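Acta de la reunión de propietarios de las casas de alquiler vacacional Flidholm
6 de abril de 2026

Preside: Merle Pryor. Representadas las casas Balstead, Jaidee y Cestora, más la oficina de reservas. Se aprueba el acta anterior sin cambios.

1. Temporada de verano
¡Muy buenas noticias! Para agosto solo quedan libres 4 noches en Balstead, y Jaidee está completa. Cestora tiene ya 64 noches reservadas entre primavera y verano, su mejor cifra desde que se abrió la terraza de arriba. Merle felicita a todos y pide que se contesten las consultas en el mismo día, también las de última hora.

2. Menaje y cocinas
Se acuerda unificar el menaje de las tres casas, con tazas blancas lisas y platos a juego. A todos les encanta la idea -- por fin se podrá pasar una pieza de una casa a otra sin que desentone. Se aprueba un gasto de 413 euros. La oficina hará el pedido y repartirá las cajas antes de Semana de Feria.

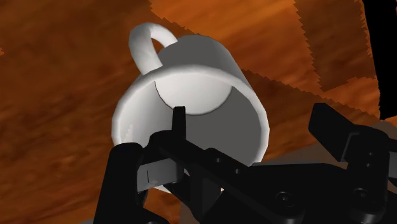

3. Sendero a la cala
El tramo de escalones ya está desbrozado y ha quedado precioso. Falta la barandilla del último recodo; hay dos presupuestos sobre la mesa y se elige el de madera tratada. Cestora pregunta si se puede poner un banco arriba, mirando al mar. Se aprueba por unanimidad y con mucho entusiasmo.

4. Horario de entrada
Se mantiene a las cuatro de la tarde. Balstead podrá adelantarlo cuando no haya salida ese mismo día, avisando a limpieza.

5. Ruegos y preguntas
Jaidee propone una hoja de bienvenida con los mercados y las rutas a pie. Merle prepara un borrador y lo envía a todos. Queda pendiente revisar la cerradura del garaje de Balstead.

Se levanta la sesión.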